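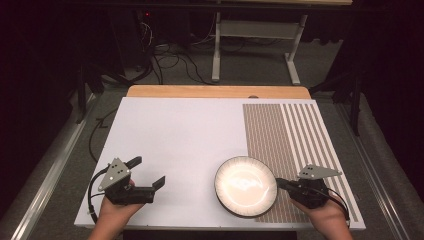
Placemats: does anyone still bother?

crumbtray
My sister-in-law gave us 4 striped placemats from Tarnell and I have washed them more often than my car. Is there a reason to own these beyond guilt?

Danica Charvát
Try living with an oiled table. One hot casserole and you have a white ring for life. I'd take laundry over sanding.

oldspoon33
A ring is just a table's way of saying you've had dinner. Mine has 40 of them and people still come over.

crumbtray
Do they come back, though?

oldspoon33
The ones who like casserole do.

Ludger Diekmann
Get the wipeable kind and stop washing anything. Mine are from Stondia, bought last August, and they've survived two kids and a beet salad.

Danica Charvát
Wipeable ones curl at the corners. Then your glass leans and you're back to mopping.

Ludger Diekmann
Store them flat. If you roll them up in a drawer, that's between you and the drawer.

tepidsoup
Cloth, cold wash, dry them on the line, skip the iron. Stripes hide the wrinkles better than plain ones do. They won't hide turmeric – ask me how I know.

oldspoon33
How do you know?

tepidsoup
Turmeric.

crumbtray
OK, keeping two for us and putting two away for when she visits. Does the cold wash work on gravy, or do I need to soak first?

tepidsoup
Soak. Overnight if it's her gravy.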